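Siltier: progress report to the Finaden Fund
January 4, 2023

Dear Ishbel and everyone at Finaden,

Happy New Year, and thank you for being so patient with the date of this report. I had meant to have it with you before the holidays, and then the last batch of snails took longer to get through than I had allowed for, and I wanted you to have the full set of results and not most of them. I hope you will find it was worth the extra couple of weeks.

For those of you who are new to the fund, I should say a little about what Siltier is. We are studying mud snails on the tidal flats at Skidness, and in particular the flukes that live inside them. A fluke is a flatworm that needs several hosts in turn to get through its life. The one we care about most spends its early stages in a mud snail, moves on to a small beach hopper, and grows up in the gut of a shorebird that eats the hopper. The awkward part, from the fluke's point of view, is that mud snails and beach hoppers don't live in the same place. The snails stay down on the wet mud and the hoppers live up in the sand near the wrack line. Researchers elsewhere have described infected snails climbing much farther up the beach than healthy ones do and then sitting there as the tide goes out, which puts the fluke's swimming young just where the hoppers are. Our question was whether the snails at Skidness do the same, and whether it makes any difference what kind of bottom they are crossing.

What we have done

Fieldwork began in May, as planned. We laid out nine lines running straight up the shore from the low mud to the top of the sand, and walked each of them at night low tides. Every snail we found above the middle mark was picked up, given a numbered tag with a dab of glue, and either put back or brought in to the lab at Vass to be checked. We also collected snails from the low mud for comparison, matching them for size as well as we could by flashlight (this got easier once we made ourselves a wooden gauge with slots in it, and I wish we had done that in the first week).

By the end of the season we had checked 976 snails for flukes. That is a bit short of what I put in the application, and I'll come back to the reason, but it is enough to answer the main question properly. Each snail was kept alone in a cup of seawater overnight and the water looked at under the microscope the next morning for anything swimming. The ones that shed nothing were looked at a second time, as an infection that is still young doesn't always show itself on the first try.

Sheena Dow did nearly all of the microscope work and has become very quick and very sure at telling the different flukes apart by their tails and suckers. She has also put together a set of drawings, with notes, that we now use to train everybody else. If Finaden would like a copy for its own shelves we would be delighted to send one. 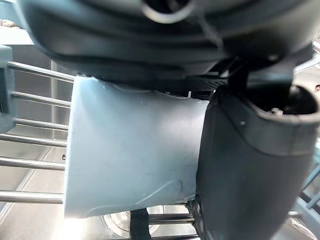
Gripper housing and finger, close up.

What we have found so far

The short version is that the Skidness snails do climb, and the ones that climb are much more likely to be carrying our fluke than the ones that stay low. This held on all of the lines. I had expected at least one to come out muddled, and I went back through the sheets for the two northern ones more than once to be sure we hadn't mixed up any tags.

The part about the bottom is harder to sum up. On firm, rippled sand the infected snails go high and leave a long, fairly straight trail. Where there is a band of soft silt in the way, they seem to wander along the edge of it, and fewer reach the top. I say "seem" because we have good trails from only a handful of nights. Trails are lovely things to see but they wash out with the next tide and blur badly in rain, and it rained on us a good deal this summer. I would not want to put this part in print until we have a second season behind it.

There was also something we weren't looking for. Some of the high snails were carrying more than one kind of fluke, and those snails behaved less predictably than the others. Whether two parasites in one snail can pull it in different directions is a question people have been interested in for a long time, and I would dearly like to spend some time on it. It is outside what you funded us to do, so for now we are simply recording it as we go along and keeping the samples.

What went less well

The lab at Vass lost its cold room for most of August. We moved the cups to a shaded shed, which was fine on cooler days, but we lost over 20 snails in one hot weekend and after that we stopped bringing animals in until the repair was finished. Nearly all of the shortfall in our numbers comes from that gap. The cold room has been working well since, and there is now an alarm on it that rings my phone.

The tags were the other trouble. The first glue we bought let go after a few tides, so the early recapture figures are thin and I have left them out of the summary table. The second glue has held nicely.

Sharing the work

We held two open evenings on the shore, both at low tide, and people came out in rubber boots and headlamps and asked very good questions. One girl wanted to know if the snail minds. I told her we don't know, and that took up most of the walk back to the parking lot. I have been asked to speak to the bird club in the spring, and Sheena is writing a plain-language page about flukes that will go up on the project site when it's finished. We have tried to be careful in all of this not to make it sound as though the fluke has a plan, or as though the snail has been taken over like something in a movie. What we can show is that infected snails are found in different places than healthy ones. How the fluke brings that about is still being worked out, and it is a good deal more interesting than the movie version, at least to me.

Money

Spending is close to the budget. Travel came in under, thanks to the bunk room at Vass, and lab supplies came in over after we replaced the glue and the lost cups. With your agreement I would like to move the travel savings across to supplies for the coming season. The full breakdown is in the attached sheet, with receipts in the same order as the lines.

What comes next

We will be back on the flats in May with the same nine lines. The plan is to put more of our nights into the silt bands, and to photograph trails as soon as the water leaves them. Before then, Sheena and I will finish the write-up of the climbing results, and I hope to send you a draft ahead of submitting it anywhere, so that you can check you are happy with how the fund is thanked.

If any of you would like to come out for a night tide, please do let me know. Bring warm socks – it is colder out there than people expect, even in summer – and we will find you boots.

With many thanks from all of us on Siltier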